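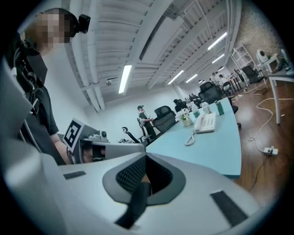

Unit 4: Automation and the People Who Work Beside It
Handout for the Thursday session

Automation rarely removes a whole job at once. It takes over certain tasks and leaves the rest to be shared out again. At Hemenberg, the case firm for this unit, 20 packing posts were rewritten when the Domik line was installed. Staff who had lifted and sorted by hand were asked to show tasks, check results and deal with faults.

Students should note the following points.

Skill. Manual knowledge is still needed, but it is now recorded and passed to a machine. Who should be paid for it?

Pace. Staff reported fewer heavy lifts and less say over the timing of breaks.

Training. Each worker received two days of instruction. The union had asked for five.

Monitoring. Equipment that records a task also records the person doing it. Consent should be given in writing and may be withdrawn.

Reading: Langat case file, sections 2 and 3.

Written task: in 500 words, describe one job you know well and state which parts of it you would not hand over. Submit before the June seminar.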